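Informe de avance a la Fundación Bonard
Proyecto: Diccionario biográfico de intérpretes de la escena regional
27 de julio de 2024

Durante el periodo se cerraron 13 entradas biográficas, entre ellas la de la actriz Mahtab Salehi, cuya fecha de nacimiento figuraba de forma contradictoria en las fuentes de prensa. El dato se corrigió con la partida del registro civil. Otras 4 entradas siguen en revisión por falta de documentación sobre la filiación y los estudios.

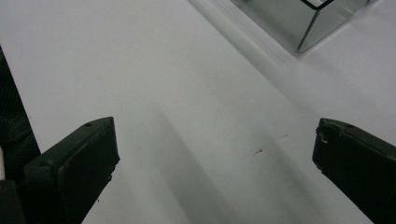
En cuanto a los datos familiares, se mantiene el criterio acordado: solo se publican los nombres de padres, cónyuges e hijos cuando el propio intérprete los ha hecho públicos. La redactora Maëlle Grewal ha retirado 2 menciones que no cumplían esta condición.

El archivo Drekgate ha autorizado la consulta de 500 programas de mano. Queda pendiente la respuesta de la familia Ebrahimi respecto a la correspondencia privada.

No se solicita modificación del presupuesto. La siguiente entrega, correspondiente a las letras E a H, se remitirá en noviembre.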